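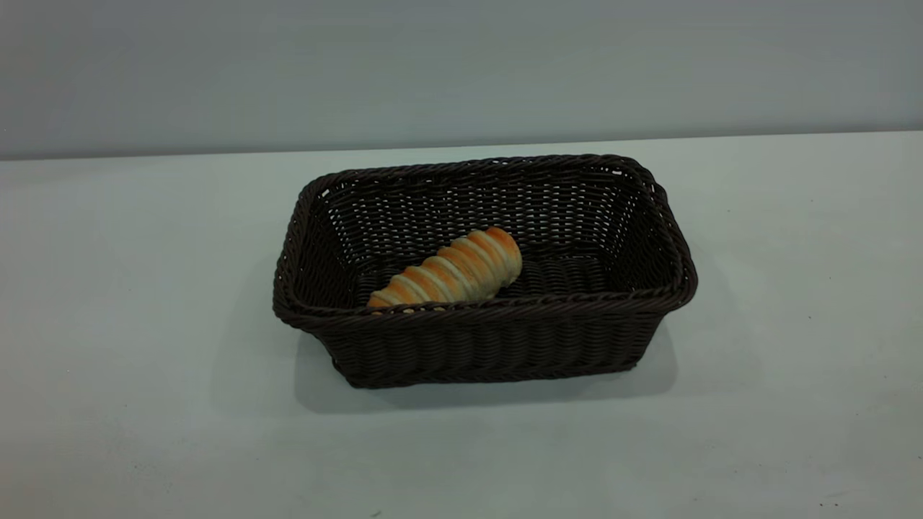 Saturday mornings are robot club now, and I've stopped pretending I do anything else with my weekends. We're seven people and one arm named Iver, and this fall's project is breakfast. Iver has to pick up food and put it down in one piece, which is so much harder than it sounds! The spiral roll in the dark woven basket is my personal enemy. Those ridges look like they'd be easy to grip, but come in at the wrong angle and the fingers want to ride right up over them. Fitzgerald thinks we should approach from the thick end. I think we should go for the middle. We've been having this argument for weeks (it's a very friendly argument, mostly).

My job is the wrist camera code, so I spend a lot of time looking at pictures like the next one and muttering about blur.
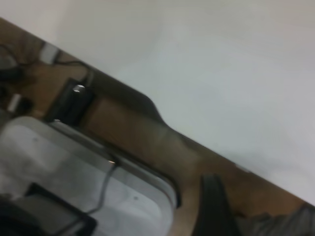
Posted by Shamim Lodhi in Robot Club

See how everything smears when the arm is on the move? There's a black box and a cable in there and good luck finding a clean edge on either. Mitiku's idea is to slow the wrist to 40 percent of full speed, and I want to try a shorter exposure first. I have 1,932 frames to sort through before I get to say who's right, so please send coffee.

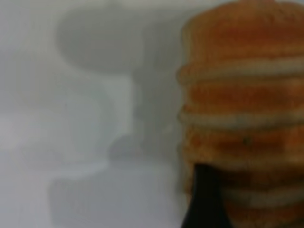 Storel, Sat 24 September

Pancakes! I love the pancakes. Even in a blurry close-up you get those orange and cream stripes, and my edge finder can work with stripes. The finger shows up as a big dark shape in front of the stack, so I'm masking it out before I do anything else. Fahad wants to lift just the top one by November. I'd settle for not knocking the rest over, but I said yes anyway, and next week I'm bringing my laptop charger this time.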